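Search this site
Type and hit enter

I have been suspicious of the big gray bin for years. Everyone who writes about getting organized loves one. You buy it, you throw everything in, you shut the cupboard, and for a weekend you feel like a person with a system. Then you need the tape measure.

So when Stesen put out their post in June about sorting small stuff from a single open bin, I read it with my arms folded. Their claim is that one large plain container beats a stack of little ones, provided you keep the floor of it mostly clear. Provided! That is a lot of weight for one word to carry. My garage shelf holds 4 bins from Osten and I could not tell you what is at the bottom of any of them.

I tried it anyway. I tipped out the worst bin on the garage floor, and yes, I counted, because I wanted a number to complain with. It came to 467 pieces, and 40 of them were picture hooks. I don't own that many pictures.
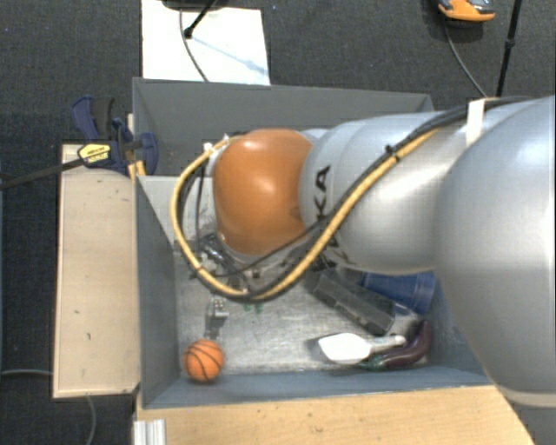 Gray bin, straight sides, scuffed floor, yellow cable looping over it.

A pale floor does help, I'll give them that. Small things show up on it. The green marks in the photo are tiny and I still spotted them right away, which I can't say for a black washer on the black plastic of my Osten bins. Scuffs don't bother me either. I would sooner have a bin with streaks on it than one I'm afraid to drop a hammer into.

Straight walls are the other point in favor. The Rollside tubs I had before taper so hard toward the bottom that you pay for a lid's worth of shelf and get a shoebox of space.

What I don't buy is the idea that the bin does the work. My test lasted 2 weeks. By the end of the first I had dropped in a pack of batteries "for now," and after that it was a landfill again — a roomier one, with better visibility. The old Zamfir drawer unit by the door, ugly as it is, has stayed sorted the whole time. The drawers are too shallow to hide anything in.

I'm keeping one bin for the drill and its cords. The picture hooks are in a jar on the workbench if anybody wants them.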